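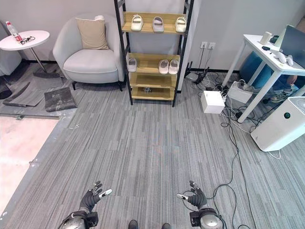 Cillian Phelan and Phúc Huỳnh
Werudia Workplace Automation Group, Lutgate

4.2 Changes to the work of floor staff

The Mallard trial placed a two-handed robot in shared rooms at the Lutgate office, where tidying and resetting had been done by a facilities team of 4. The tasks given to the robot were light: returning shoes to a shelf, straightening cushions, clearing cups from desks. Office staff carried on working in the same rooms.

We interviewed the team before the trial and again in November. The main change they reported was in the order of their work. Before the trial a room was reset in one visit. With the robot in use, the same visit was split into 2 parts — a check of the floor before a run and a shorter check afterwards. Loose carpet tiles and trailing leads, which a person steps over without much thought, became items to be dealt with first. One cleaner described this as "getting the room ready for the thing that gets the room ready".

Time spent bending and lifting fell, by the team's own account. Time spent waiting rose. Mean attended time per run was around 42 minutes, and in 41 runs a member of the team was asked to stay within reach of the stop control throughout. The rota made no allowance for this, and the hours were taken from window and kitchen work.

The hand itself also affected how staff judged the robot. Several had expected a simple two-jaw gripper and were more willing to leave small objects to a hand with separate fingers and a thumb (Figure 3).
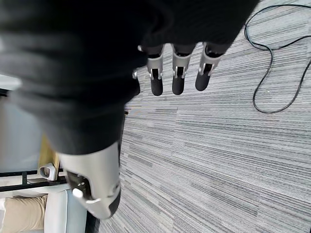 Figure 3. Robot hand in an open posture over the carpet, with the thumb set apart from the four fingers.

Willingness did not extend to personal items. Spectacles and drinks left on side tables were moved by hand in all the sessions we observed, a practice that the written procedure, adapted from Luo, does not mention. We return to the division of responsibility for such items in Section 5.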